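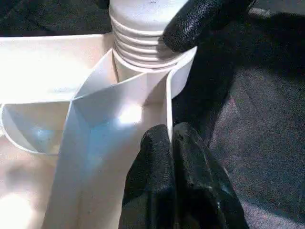 # Plamanent threaded outlet fittings

Moulded white outlet fittings for rainwater tanks, header tanks and garden water butts. Supplied singly or in trade boxes of 10. Made for Plamanent by Barbieri and stocked at the Porotside warehouse.

Page last revised 2022-07-17. The fitting instructions and the chemical table were rewritten in June; printed leaflets packed before then still show the old washer order.

## Range

| Code | Pattern | Thread | Washers in pack |
|---|---|---|---|
| PL-309 | Straight outlet | 3/4 in BSP parallel | 2 |
| PL-309L | Straight outlet, long body | 3/4 in BSP parallel | 2 |
| PL-309E | Elbow outlet, 90 degrees | 3/4 in BSP parallel | 2 |
| PL-1535 | Flanged outlet, fixed by screws | 1 in BSP parallel | 1 |

The number in the code is a mould reference and has no connection with size. Customers replacing an old fitting should measure the thread before ordering. The old Dakisine outlets use a coarse thread of their own and will not take a BSP nut, although the nut will start and appear to run for one turn. An adaptor is listed under Accessories.

## Material

The body and back nut are polypropylene copolymer, natural white. No recycled content is used in the body. The nut may contain regrind from the same moulding run.

Washers are EPDM as standard. Nitrile washers are available to order for tanks that hold light oils, and must be asked for at the time of order. We do not swap washers in packs already sold.

White polypropylene lets some light through. On a tank standing in full sun, algae may form inside the outlet and in the first length of clear hose. Use black hose, or paint the outside of the fitting with a water-based paint after fitting. Solvent paints should not be used. Polypropylene takes paint poorly, so expect to touch it up each spring.

## Working limits

- Static head: up to 4 m of water above the centre line of the outlet
- Water temperature: 1 to 60 °C
- Wall thickness of tank, PL-309 and PL-309E: 2 to 12 mm
- Wall thickness of tank, PL-309L: 10 to 28 mm
- Wall thickness of tank, PL-1535: any, subject to screw length
- Smallest tank radius on a curved wall: 250 mm

The fittings are not for mains pressure. They are not for use on the delivery side of a pump. They may be used on the suction side if the pump is self-priming and the suction hose is reinforced.

Below freezing, drain the fitting and leave the tap open. A full outlet with a closed tap will split at the root of the thread. Splits of this kind are not covered by the guarantee.

## Choosing a pattern

The straight outlet suits most flat-sided tanks where both sides of the wall can be reached. The long body is for double-skinned tanks and for timber tanks with a liner. Measure through both skins with the gap closed up by hand, and add the thickness of the washers, which is 3 mm each before tightening.

The elbow is used where there is little room between the tank and a wall. It can be set at any angle before the nut is tightened. Once tightened it should not be turned, even by a small amount, as this drags the washer and the joint will weep. Slacken the nut, set the angle again, and retighten.

The flanged outlet is fixed from outside with stainless screws and is meant for tanks that cannot be reached from within. It needs a backing ring unless the wall is at least 8 mm thick. The ring is split so that it can be passed through the outlet hole and closed up on the inside. Fitting the ring takes patience and is easier with a length of cord tied through one of the screw holes.

## Hole sizes

| Code | Hole | Tolerance |
|---|---|---|
| PL-309 | 27 mm | +1 / -0 |
| PL-309L | 27 mm | +1 / -0 |
| PL-309E | 27 mm | +1 / -0 |
| PL-1535 | 38 mm | +2 / -0 |

Use a hole saw. A flat wood bit will grab in polyethylene and may tear the wall. Run the saw slowly, and stop to clear the swarf if it starts to melt. Remove the burr on both faces with a knife held flat. Do not chamfer the hole, as the washer needs the full edge to seat against.

Keep the centre of the hole at least 60 mm above the tank floor and at least 50 mm from any rib or moulded corner. Most tanks have a slight dish near the base, and a washer will not seal across it. Check with a straight edge before cutting.

## Fitting, PL-309 series

1. Drain the tank below the level of the new hole.
2. Cut and deburr the hole. Wipe both faces of the wall.
3. Put one EPDM washer on the body, against the flange.
4. Pass the threaded end through the hole from inside to outside.
5. Put the second washer on from outside, then the back nut, flat face to the tank.
6. Run the nut up by hand until both washers touch.
7. Tighten a further half turn with a strap wrench or wide-jaw grips.
8. Fill to just above the outlet and leave for an hour. If there is weeping, tighten by one eighth of a turn and wait again.

Leaflets printed before the change show both washers on the outside. That order works on a new flat wall but leaks on a worn or scratched one, and should not be followed.

Do not use jointing paste, silicone or linseed putty on the washers. All three act as a lubricant under load and let the washer creep outward. PTFE tape may be used between the outlet thread and the tap. Six turns is usual on 3/4 in.

## Fitting, PL-1535

1. Cut the 38 mm hole and deburr.
2. Hold the flange in place and mark the screw holes through it.
3. Drill the screw holes at 5 mm.
4. Pass the backing ring through and close it up.
5. Place the single washer between flange and wall.
6. Start all the screws before tightening any.
7. Tighten in opposite pairs until the washer just begins to bulge at its edge.

The screws supplied suit walls up to 10 mm. For thicker walls use M5 A2 stainless of the right length. Zinc-plated screws will rust within a season and stain the flange.

## Chemicals

| Contents | Body | EPDM washer | Nitrile washer |
|---|---|---|---|
| Rainwater | Suitable | Suitable | Suitable |
| Drinking water | Not approved | Not approved | Not approved |
| Liquid feed, diluted | Suitable | Suitable | Suitable |
| Diesel | Short contact only | Not suitable | Suitable |
| Household bleach, diluted | Suitable | Suitable | Short contact only |
| White spirit | Not suitable | Not suitable | Short contact only |

Short contact means cleaning or accidental splash, rinsed the same day. Where a liquid is not in the table, ask before ordering. We do not give advice on mixtures.

## Taps and hose tails

Any plastic or brass tap with a 3/4 in BSP female inlet will fit the PL-309 series. Support heavy brass taps with a bracket. A long lever tap, knocked sideways by a watering can, puts more load on the thread than the water ever will, and most of the broken bodies sent back to us have failed in that way.

Hose tails are sold separately in 13, 19 and 25 mm. A 13 mm tail will run slowly from a low tank. For a drip line, fit a strainer upstream of the tail and clean it monthly while the line is in use.

## Accessories and spares

- EPDM washer, 3/4 in, pack of 10
- Nitrile washer, 3/4 in, to order
- Back nut, 3/4 in, white
- Split backing ring for PL-1535
- Adaptor, Dakisine coarse thread to 3/4 in BSP
- Blanking cap, 3/4 in, with washer
- Hose tails, 13, 19 and 25 mm

Back nuts are not sold in black. The black nut listed by some resellers is from another maker and has a shallower thread; it will strip if tightened to the half turn given above.

## Storage

Keep boxed and out of sunlight until needed. Washers left in a hot van harden at the edge and should be replaced if they do not spring back when pinched. Bodies have no shelf limit. Fitted bodies in full sun should be looked at each year for chalking and fine cracks near the flange.

## Ordering and delivery

Trade accounts may order by code and box quantity. Part boxes are not split at the warehouse; odd quantities are made up from single packs at the single price. Stock items leave Porotside within two working days. Items marked "to order" take around three weeks.

Returns are accepted unused in the original bag. Fittings that have been wetted, painted or taped cannot be returned unless faulty. For a suspected fault, keep the washers with the body and send both, along with the wall thickness of the tank and the type of tap fitted.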